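Ticket 900 - Derach dish rack, plates lean and slide
Status: open
Opened by: Ronja Løken
Category: kitchenware / fit

Issue: Plates from the Plurum set don't stay upright in the wooden rack. They tip forward between the slats, worst at the two end slots.

Steps tried
14:10 - Checked rack on a level floor. No rocking.
14:25 - Loaded from the left end, one plate per slot. Same lean.
14:40 - Loaded every second slot. Better, but 2 plates still slid.
15:05 - Wiped rims and slats, repeated. No change.

Notes: Rims are thin and raised, inside surface is matte. Slot spacing was not measured before the first load - to be added. Rack emptied and plates laid out singly on the worktable before the next round.

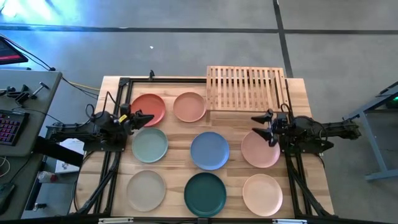

Prasetyo Ismail: Before you measure anything, try them facing the other way. I had the same lean with a Clendeo set and turning the plates around fixed all but the end slots. Leave those for lids.

15:30 - Reply noted. Will retest reversed, 5 plates first, then the full set. Spacing to follow.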